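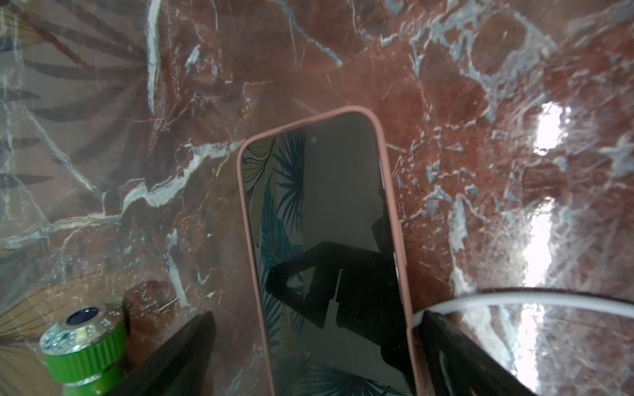
My phone on the red marble, screen off, glare and all.

How I get a marble top properly shiny (and keep it that way)

I've had a marble top in a deep rusty red for a good few years now, and it gets more comments than anything else I own. It's the veins people like, I think. Some are as thin as a pencil line, others are thick and chalky, and there's one big white one that zigzags along like a badly drawn staircase. I bought it from a reclamation yard over at Wamcombe, carried it home to Prolimthorpe in the back of a borrowed van, and then spent far too long cleaning it with the wrong things.

So, the wrong things first. Vinegar, lemon juice, bathroom spray, anything that promises to shift limescale. Marble hates acid, and it'll go dull in patches that no amount of rubbing brings back. Cream cleaner is out too, it's gritty. I did all of this, by the way, and had to pay a man to repolish one corner.

What you need

A bowl of warm water
A tiny squirt of plain washing-up liquid
3 soft cloths (old T-shirts are lovely for this)
A soft brush or a dry duster

What I do

Clear everything off. Yes, the phone as well! I used to slide mine along while I wiped and there was always a bit of grit under it somewhere. It lives in a soft pink case these days, but I still pick it up and put it down again.

Dust the whole surface dry. Go gently and work towards the edge nearest you, so you aren't dragging crumbs across the polish.

Dip the first cloth in the soapy water, wring it out hard, and wipe in long straight strokes. Don't scrub. If there's a sticky spot, lay the damp cloth over it and leave it for 10 minutes, then wipe again.

Rinse with the second cloth and clean water. Please don't skip this bit (I did, for months). Leftover soap dries to a grey film, and with pale cloudy patches in the stone already it's dreadfully hard to spot until the sun comes round.

Dry straight away with the third cloth, going in circles and turning it over as it gets damp.

Checking your work

Crouch down and look across the stone towards the light. On a good day mine is like a mirror and I can make out palm leaves in it, every rib. If the reflection goes woolly in one place, that's a smear, so breathe on it and buff again with a dry bit of cloth.

Sealing

I seal mine every May, with the windows open. Put a few drops of water on the stone first and wait. If they leave a dark mark, it's time. If they sit there in beads, you can leave it another year. Follow whatever the bottle says about drying times, and try your sealer on a hidden bit before you go anywhere near the middle.

Between times it's coasters for wine, coffee and anything with tomato in it. Spills get blotted, never wiped, or you just spread them further.

Last updated 2025-08-06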